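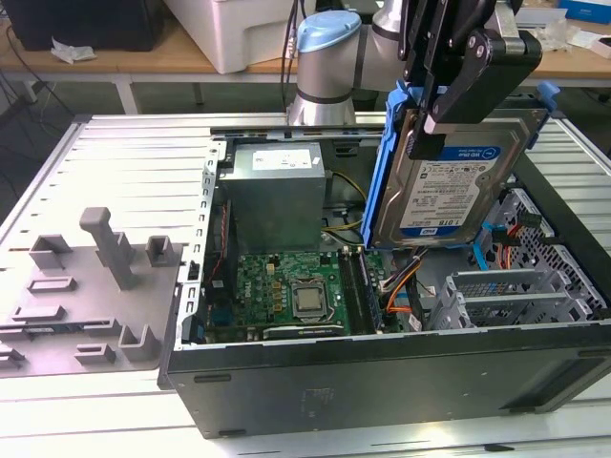
Accueil | Forums | Force | Nutrition | Connexion

Rubrique : Force et haltères > Soulevé de terre

Ma poigne lâche avant mon dos au soulevé de terre

Posté par Hugo Collado, 2 nov. 2020

Bonjour à tous. Je bloque à 180 kg depuis juillet. Les jambes suivent, le dos suit, mais les mains ont décidé de prendre leur retraite : à mi-cuisse, la barre roule vers le bout des doigts et je la repose avec toute la dignité possible. À 100 kg je peux tenir en discutant de la météo. Au-dessus, la conversation se raréfie.

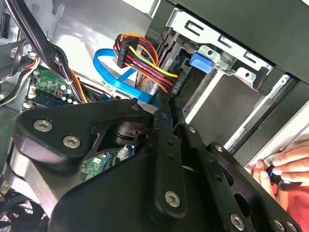 Ce que j'ai déjà essayé

- la magnésie (mon voisin de rack en a davantage sur lui que moi sur les mains)
- la pince à ressort, 60 répétitions tous les soirs devant la télé
- la prise mixte, qui marche, mais mon coude gauche m'envoie des courriers recommandés

Faut-il passer aux sangles ou insister ?

Chelsea Mellor

La pince à ressort t'apprend à fermer la main. Pour le soulevé, il faut surtout l'empêcher de s'ouvrir, ce sont deux métiers différents. Après ta dernière série lourde, garde la barre en haut 9 secondes, en double pronation, sans balancer. Trois fois, deux séances par semaine, et tu ajoutes du poids quand ça devient ennuyeux.
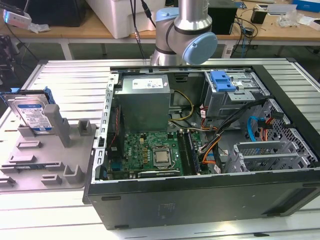 Regarde aussi où tu places la barre au départ. Si tu la cales au creux de la paume, la peau se plisse, la barre descend et tu perds la prise dès le décollage. Prends-la plus bas, à la base des doigts. Les sangles, garde-les pour les séries longues - personne ne te retirera ton permis. Et pour le coude, si ça dure, va voir un kiné. 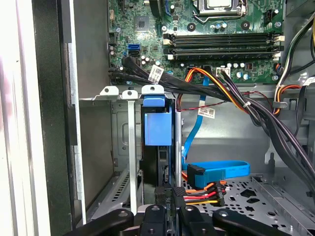
Dineo Molefe

D'accord pour les maintiens, moins pour la double pronation à tout prix. J'ai appris la prise crochet au club de Brimdale : on coince le pouce sous les doigts, on le regrette pendant un mois, puis on ne sent plus grand-chose, ce qui passe pour un progrès. Commence léger.

Johannes Le Roux

Sangles. Problème suivant.

Messages précédents | Messages suivants | Haut de page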